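Setting up a simulated table for your two-armed robot before you build the real one

By Sheila Gosling
Flundelley Shared Workshop, February 2024

When I first started planning a pair of robot arms for the bench at Flundelley, I did what I suspect a lot of people do, and went straight to looking at motors. I had a lovely evening with a catalogue and very nearly placed an order. Luckily a friend at the workshop asked me where the arms were going to stand and how far apart, and I had no answer at all. So I put the catalogue away and spent the next few weeks building the whole thing on the computer first, and I'm so glad I did. If you've got a project like mine on the go, do put the kettle on and work through this with me. You'll want a computer with a reasonable graphics card, any physics simulator you get on with, and a tape measure.

Step one: measure your real table

Go and measure the bench you mean to use, including the height and any lip around the edge. Ours is 770 mm deep, and I typed that straight in. Please don't guess! I guessed the height the first time and had to shift every single thing on the table afterwards, which took me longer than making the table had.

Give the top a surface that looks like something that has been lived with. I used a stained, blotchy brown, because a perfectly flat colour makes it very hard to judge where things are when you look down from above. It doesn't need to be beautiful.

Step two: bring in the arms and hands

I keep my arm model in a folder called Nollska and the hand model in one called Rweyemamu (they're old joke names from the workshop and I've never had the heart to change them). Load one arm, get it behaving, and only then copy it for the other side. If you load both at once and something is wrong, you'll have two arms thrashing about and no idea which of them started it.

Fix each base firmly to the world. Then attach the hand at the wrist and check that it faces the way you think it does. Mine was on back to front for two days. Move one joint at a time with the sliders, slowly, and write down where each finger stops.

Step three: choose something to pick up

Start with a plate and one small thing to go on it. A plain white plate is ideal, as everything shows up nicely against it, and a small rounded piece in a strong colour like orange is easy to follow with your eye while you're busy with the sliders. Set the friction on the small piece fairly high to begin with. You can make life harder for yourself later on.

Once that's in, add a second plate with a pattern on it, well out to one side. It gives the arm something to steer clear of.

Step four: work one hand at a time

Park the hand you aren't using. I raise the left one, open the fingers and leave it hovering over a clear bit of table, then do all the picking up with the right. It's tempting to have both of them busy (I know, that's the fun part), but you'll learn much more quickly with one of them out of the way.
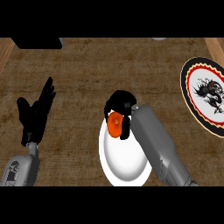
Bring the working hand in low and from the side, with the fingers open, and curl them down over the piece at the last moment. Coming straight down from a great height looks more dramatic, but small mistakes in the wrist angle get bigger and you end up pressing on the plate. Close the fingers a little, wait for everything to settle, then close them a little more. If the piece shoots off across the table, you're squeezing too hard or the friction is too low, and it's nearly always the squeezing.

I'd allow up to 4 tries for each new position before changing anything. Make one change, try again, and keep notes. My notebook is mostly crossings out, but I still look things up in it.

Step five: save what works

When you get a grip you like, save all the joint positions together under one name. I called my first good set Fakero, and it has been the starting point for everything since. Save the camera view too, looking down on the table from the same place each time, so that you can compare one run with another.

If things go wrong

Arms that tremble when standing still usually want a smaller time step. Halve it and see. If the fingers sink into the plate, check that the plate has a proper collision shape as well as a visible one; I had missed mine altogether. Should a forearm keep brushing the plate on its way in, move the base outwards a touch before you start fiddling with the joints.

We're hoping to have the real bench bolted down by May, and I've already got three pages of measurements taken straight from the simulated one. The next page covers mounting plates and where to run the cables.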